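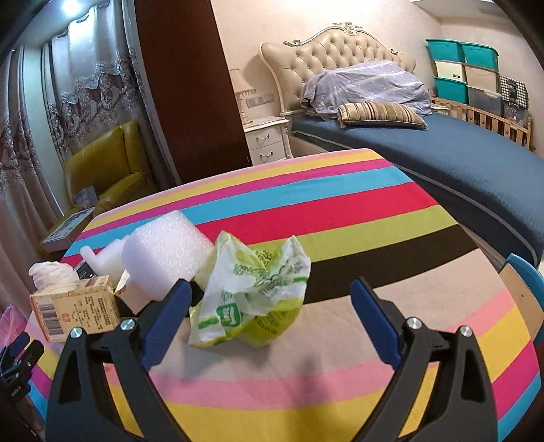 # How to sort and put away packing material after your orders arrive

When many parcels come in the same week, the table becomes full very fast. Boxes, plastic bags, bubble wrap, empty bottles, small boxes with labels that you maybe need later. I had this problem for a long time, and I want to share the method I use now. It takes me one evening hour for a normal week, and less if I don't wait too long.

You don't need to buy anything for it. If you have one free table and a few storage bins, you can begin today.

## What you need

- A table with a cloth you can shake out or wash
- Scissors and a small knife for tape
- A thick marker
- Two large bags, one for trash and one for recycling
- One bin with a lid for the material you will keep
- A ruler or a measuring tape

My lidded bin is from Clotine, the medium size. Any bin is good if the lid closes well.

## Step 1: Put everything on one table

Bring all the packing material from the whole home to one place. Look also behind the door, under the desk and in the bag where you keep other bags. I prefer a table and not the bed, even if the bed is larger. Tape and small pieces of foam get into the bedding and you find them at night.

Leave the cloth on the table. Plastic makes less noise on it, and the small round things don't roll away so quickly. When you are finished, you take the cloth by the four corners and shake it outside.

Do not sort anything yet. Only bring.

## Step 2: Check that each package is really empty

This is the step I used to skip. One time I threw out a bubble envelope from Ocampo and the spare screws were still inside, in a tiny bag at the bottom. I had to write to the shop and wait nine days for new ones.

So now I do this with every piece:

1. Turn the box upside down and knock on the bottom.
2. Put your hand inside the bag, up to the corners.
3. Press the bubble wrap between your fingers. If something is hard, unroll it.
4. Open the small boxes also, even when you are sure.

Paper you find goes on a separate pile. Warranty cards and receipts I keep together in one envelope until the return time is over.

## Step 3: Make four groups

**Cardboard.** Keep a box only if it is straight, clean and strong in the corners. A box with soft corners will not protect anything a second time. All the others you cut open and make flat.

**Soft plastic bags.** Shopping bags and thin printed bags go together. Smooth each one with your hand on the table, fold it in half the long way, then in half again, and roll it from the closed end so the air can go out. If a bag has a hole or smells of something, it goes out.

**Padding.** Bubble wrap and foam. This is the material that takes the most space, so be strict with it. I explain more in step 4.

**Bottles and small containers.** Close the cap, stand the bottle up and look if there is still something inside. A bottle with product in it goes back to the bathroom or the kitchen, and not in the storage bin. I learned it with a bottle of Forkmont fabric softener that made everything in my bin smell like flowers until January.

## Step 4: Store the padding flat

Many people keep bubble wrap in the shape it arrived, as a cube or a big ball. Like this, three pieces fill the whole bin.

Cut the tape with the scissors, close to the edge. Don't pull it, or the bubbles will open. Lay the wrap on the table and put the pieces on top of each other, the biggest one down. Then roll them all together, not too tight, and close the roll with a rubber band or a piece of string. Tape is not good here – next time you must cut it again and every time you lose a little of the material.

I keep one roll as long as my bin, which is 120 cm of wrap when it is open. This is enough for a vase or a few glasses. When I have more than that, I offer it to a neighbor who sells things online.

## Step 5: Take care of the labels

Before a box leaves the home, remove the label with your name and address. Warm it for a moment with a hair dryer and pull slowly from one corner. If it doesn't come off, cover it with the marker, in both directions, and also the barcode.

Do you send returns often? Then cover the old barcodes on the boxes you keep, too. The parcel office on Zastadberg Street gave me back a package one time because the machine there had read the wrong code. The old number ended in 731, I still remember it, and the new one was right beside it.

## Step 6: Put it away

The heavy things go down and the light things on top. In my bin the order is:

- flat cardboard standing along the side
- rolled bubble wrap at the bottom
- small boxes, one inside the other if they fit
- rolled plastic bags on the top, where the hand finds them first

Write on the bin what is inside. If you stack your bins against a wall, write it on the side and not on the lid, so you can read it without lifting. The bin for packing material should be at the top of the stack, as you will open it more often than winter clothes.

## How much to keep

My limit is one bin. When the lid doesn't close, something must leave the same evening. Before I had this rule, I kept over 2 bins and also a checked bag, and I used almost nothing from them.

An exception is the original box of an expensive thing, like a printer or a coffee machine. I keep this box for the time of the warranty, on top of the wardrobe, with the foam inside it as it came.

## If you have only ten minutes

Do step 2 and make the cardboard flat. The rest can wait in one bag until the weekend.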